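Oltel hand gripper no. 12 - setup and care notes

Hi! I look after the Oltel hand grippers we use for the Lerora tabletop set, and this file goes along with the recordings so whoever picks up number 12 next knows how I keep it. It's a bit of a brain dump, sorry.

Before a session I open and close the fingers 18 times with nothing between them. If one side lags, it's nearly always a pivot pin that wants cleaning. Wipe all of them, both sides, even if only one feels gritty. A dry cloth is fine - no oil please, it creeps onto the pads and then cups start sliding out.

The blue pads are the part that wears. I look at the serrated edge first, then press the face with a thumbnail. If the texture has gone shiny, swap both pads together. I tried changing just one back in October and the grip pulled to the left for 46 episodes before I caught it (those are tagged "uneven" in the Besson sheet, use them or skip them).

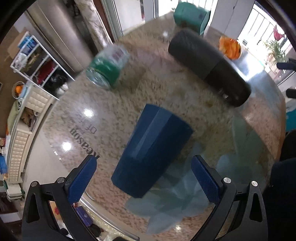

Tapered cups lying on their side are my favorite check after a pad swap. Come in with both fingers open, get the cup in the middle, close slowly and watch whether the pads meet it at the same time. If the cup rolls toward one finger, back off and reseat the pads.

The Lerora set has 223 episodes so far. Pad changes are logged by episode number in amis_pads.txt, newest at the top.

Still to do: a better way to store spare pads. They're in an envelope in my drawer for now, top left.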